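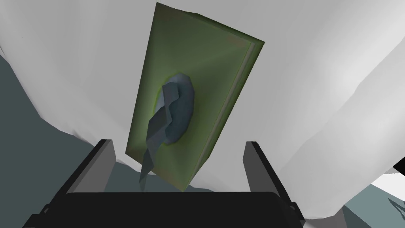

A black gripper and a tilted green panel, computer rendering.

Urkthorpe tightens rules on spare-room rentals

Urkthorpe homeowners who rent out a spare bedroom by the night will need a town permit starting in September, after a council vote that ran well past 10 p.m. and got loud more than once.

The permit costs $200 a year. Renting without one: $1,000 fine, first offense, and it goes up from there. Hosts also need a working smoke alarm in every room where a guest sleeps, a second way out (a window counts if it opens wide enough) and a phone number somebody picks up at night.

Whole-house rentals were already covered. Rooms inside a home where the owner lives were not, and that was the gap the council wanted closed. Complaints have mostly come from the streets behind Chauvin Park. Parking, trash cans left out, people ringing the wrong doorbell at 2 in the morning.

"I like my neighbors. I don't know who is in their upstairs bedroom from one night to the next," said Rafia Khokhar, who lives on Flovden Street and spoke in favor. She asked for a cap on the number of nights. Didn't get it. The cap was pulled from the draft before the vote and could come back in spring.

Romain Marty rents out the back bedroom of his house and was on the other side. Two hundred dollars is most of what he clears in a slow month, he told the council, and he has never had a complaint.

"It's a bed and a window," Marty said. "You want to inspect it, come over, I'll make coffee." 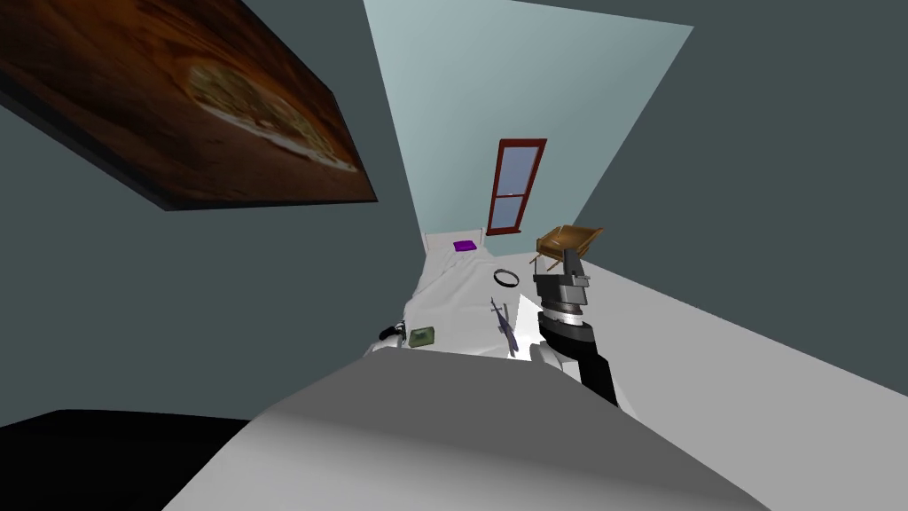
Inspections are the part still up in the air. The town has 4 inspectors and they also do restaurants, decks and the county fair. Under the rule every room gets looked at once before the permit is issued, then only if there is a complaint. Council staff said they expect to get thru the first batch by the end of fall. Several people in the room laughed at that.

Hosts who apply before the deadline can keep taking guests while they wait. Anyone who applies after it has to stop until the inspector has been.

Some smaller changes went in late. Relatives staying free don't count. Neither do exchange students or anyone on a lease of a month or more. A proposal to make hosts post the permit number on the front door failed, it will go in the online listing instead. Also dropped, a rule on how many cars a guest can bring.

The vote came after 17 speakers, most of them against. The Flalludari Inn, the only hotel in town, did not send anyone and did not return a call.

Forms should be at the clerk's counter and on the town site by next week. Bring a floor plan, hand drawn is ok, and proof you live at the adress.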